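Furnished rooms for key workers to open in Trelilham this June

Brirngate Homes to let 80 rooms close to the hospital and bus station 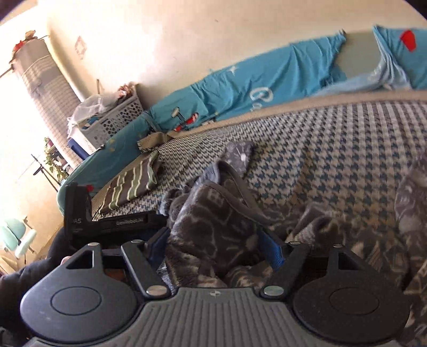

Brirngate Homes will open 80 furnished rooms in Trelilham in June, let to people who work in health, care, transport and the emergency services. Applications are open now through the Brirngate website and at the Clullholm office.

The rooms are in the former Stamatopoulos building on the corner opposite the bus station. The building was used as offices and a showroom for many years and had stood vacant before Brirngate bought it. Work to convert the upper floors began last autumn. The ground floor will be let separately as shops.

Each room comes with a bed, a wardrobe, a desk and a chair. Kitchens are shared between small groups of rooms, and every kitchen has its own lockable cupboards for each tenant. There is a laundry on the first floor and a covered cycle store in the yard. Heating, water, broadband and council tax are included in the rent.

Tenancies will run for a minimum of three months. Brirngate chose the shorter term after asking local employers what their staff needed. Many said new starters were turning down jobs in Trelilham, or leaving within weeks, as they could not find anywhere to live without signing for a full year. Agency nurses and trainee drivers were mentioned most often.

A spokesperson for Brirngate Homes said: "People who work nights need a quiet room within walking distance of their job. We have fitted blackout blinds throughout and put the bedrooms at the back of the building wherever we could, away from the buses. Tenants can move in with a suitcase and go to work the next day."

Brirngate already lets 200 rooms in Clullholm on the same terms. The waiting list there closed in January with 1529 names on it. People on the Clullholm list who would like to be considered for Trelilham should contact the lettings team and ask for their application to be moved. They do not need to fill in a new form.

Of the Trelilham rooms, 18 have step-free access and a larger shower room. These will be offered first to applicants who have asked for them. Two of the shared kitchens have lower worktops.

Applicants must be over the age of 18 and be able to show a contract or an offer letter from a qualifying employer. A deposit of two weeks' rent is payable when the tenancy is signed. Couples may apply for one of the larger rooms on the top floor. Pets cannot be accepted, with the exception of assistance dogs.

Viewings will be held in the afternoons and early evenings, with a morning session at 8am for people coming off night shift. Places must be booked in advance. There is no parking on site, and visitors arriving by car are asked to use the public car park behind the bus station.

ENDS

Notes to editors

Brirngate Homes lets and manages furnished accommodation in Clullholm and Trelilham. Rent levels and the full list of qualifying employers are published on the company's website. Requests for interviews and site visits should be sent to the press office at Clullholm.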